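Yeoman: household stone surfaces, care and wear records

README for release 7

Yeoman is a set of plain text tables on how polished and honed stone worktops age in ordinary homes. It covers marble, limestone, serpentine and a small amount of granite kept for comparison. Each record joins a surface, a cleaning routine and a dated inspection. Veined grey-green tops make up the largest single group in the set and are coded VG in the stone field.
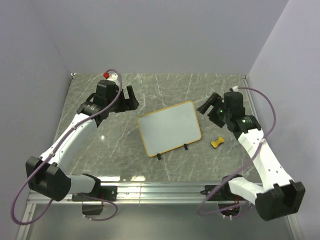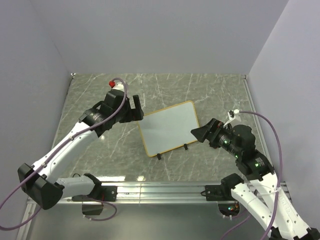 Veined grey-green top, code VG, with a yellow-edged white board lying on it.

Lovisa Lundgren wrote after the last release that the VG code was too wide. Her point was that serpentine and true marble are sold under the same trade names, that they respond to acid in very different ways, and that any etching rate worked out across the whole group would be wrong for both. She asked for the code to be split, or for the acid test result to be carried in the main table. Release 7 does the second. The column is acid_drop, with values y, n and blank. Blank means the householder refused the test, and should not be read as n.

Contents

surfaces.csv – one row per worktop, 430 rows
inspections.csv – one row per visit
routines.csv – cleaning products and how often they are used
sealers.csv – sealer type, date applied, number of coats
codes.txt – stone, finish and damage codes
CHANGES.txt – differences from earlier releases

All files are UTF-8 with Unix line endings. Fields are separated by commas and text fields are quoted. The key shared by all tables is surface_id.

How the records were made

Surfaces were found through two fitting firms, Stekar and Carnetti, who passed a letter to past customers. Gloss was read with a handheld meter at five fixed points and the median was kept. Readings are in gloss units at 60 degrees. A newly polished top in this set reads 80 or higher, and a honed top seldom passes 40. Householders were asked not to clean the stone on the morning of a visit.

Damage was scored by eye under a raking lamp. Etch marks, scratches, chips and stains are scored apart, each from 0 to 4. Where two inspectors differed, both scores are given and no mean is taken. Edge damage has its own field from release 5 onwards; before that it was folded into chips.

Known problems

Sealer dates before the first visit come from memory and are often given only to the year. These have date_quality set to 2.

The Karka meter used for the first two rounds drifted low on dark stone. A correction is supplied in gloss_adj, and the raw reading is left in gloss_raw. Do not mix the two in one series.

Routines were self-reported. Vinegar and lemon cleaners are almost certainly under-reported – several tops with no acid in the routine show ring etching next to the sink.

Rented homes are few. Results should not be carried over to shared kitchens, shops or laboratories.

Missing values are blank, except in sealers.csv, where coats = 9 means not known. This is kept for older scripts and will be dropped in release 8.

Updates

The tables were frozen on Monday, December 1, 2025. Corrections are listed in CHANGES.txt by surface_id and do not alter the release number. The next inspection round is due in February.

Use

The tables may be copied and reused for any purpose if the release number is stated. Addresses and fitting dates have been removed, and requests for them will be refused. Please report faults with the surface_id, the file name and the field.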